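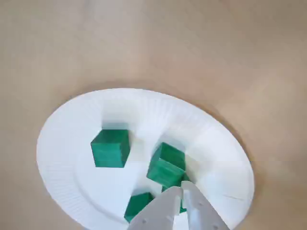

White disposable plate, fluted rim, four green cubes.

Courses > Materials in Daily Use > Unit 2 > Paper Plates and Board

Paper Plates and Board: Notes for Unit 2

Jul 30, 2018, by Itziar Escobar

Read these notes before the workshop in the Figueroa building. The first half goes over how flat board becomes a plate. The second half is on stiffness, coatings and disposal. Florencio Bermúdez will cover printing in the next unit, so it is left out.

From pulp to board

Paper is a mat of plant fibers, most often from wood. The fibers are mixed with a large amount of water, spread over a moving screen, drained, pressed and dried. As the water leaves, the fibers are pulled together and bond where they touch. No glue is needed for this basic bond, though makers often add starch or other agents for strength and to slow down the uptake of water.

Board is thick paper. There is no sharp line between the two, and different trades draw it in different places. Weight is given in grams per square meter. For the workshop we will use a sheet marked 300, which is heavy enough to hold a crease and light enough to bend by hand.

Softwood fibers are long and give strength. Hardwood fibers are shorter and give a smoother surface. Many boards use both, sometimes in separate layers. Fibers tend to line up in the direction the machine runs, and this is called the grain. A strip cut along the grain is stiffer than the same strip cut across it. Check the grain before you test anything, and write it on the sample in pencil.

Forming a plate

A common method starts with a flat round piece called a blank. The blank is pressed between two heated metal tools, one raised and one hollow. Board does not stretch the way sheet metal or warm plastic does. When a flat circle is pushed into a dish shape, the outer edge has to fit into a shorter length, so there is extra material all the way around. The extra is taken up in folds. If the folds are left to chance they come out uneven and the rim is weak. Makers control them by scoring the blank first or by using tools with ridges cut into them.

A little moisture in the blank helps. Board that is too dry cracks at the bend, and board that is too damp can blister under heat.

Molded fiber plates are made another way. Wet pulp is drawn onto a shaped screen and dried in its final form. There is no blank, and therefore no extra material to fold. 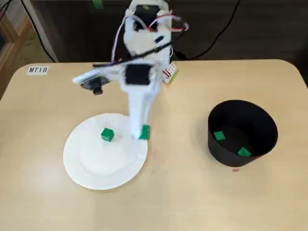
Why the rim matters

Hold a flat sheet by one edge and it droops. Fold it like a fan and hold it the same way, and it stays much straighter along the folds. The amount of board has not changed. The folds place some of it higher and some of it lower, and that depth resists bending.

Flutes on a rim run outward from the center, so they help most against bending in that direction. The upward slope of the rim helps against bending across the whole plate. A rolled or turned-down edge adds more.

In the load test at Cudach last January, we used plain flat disks and pressed plates cut from the same board. Each was clamped on one side and loaded at the center until it sagged to a fixed mark. The flat disks reached the mark at 38 grams. The pressed plates reached it at 94 grams. Treat these as classroom results from one batch. Your own numbers will depend on the clamp, the board and the weather.
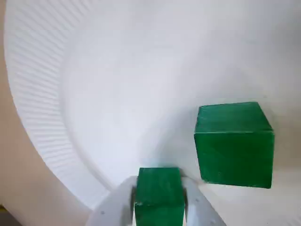

Why does a paper plate go soft under hot food?

Water and steam get in between the fibers and loosen the bonds that hold them together. Heat speeds this up. A coating slows it on the upper face, but a cut edge or a scratch lets moisture in.

Coatings and disposal

Uncoated plates are fine for dry food. Others have a thin layer of plastic, clay or a plant-based film. Many recycling programs refuse used plates because of grease and food, and some coatings are hard to separate from the fiber. Local rules differ, so look up your own.

For the workshop

Bring a ruler, a pencil and scissors. Board samples come from the Dristari supply room. Read the section on grain again and be ready to explain how you would find the grain of an unmarked sheet without tearing it.

Contact: Unit 2 office, Figueroa building, Zuststead | © 2018 Itziar Escobar | Back to top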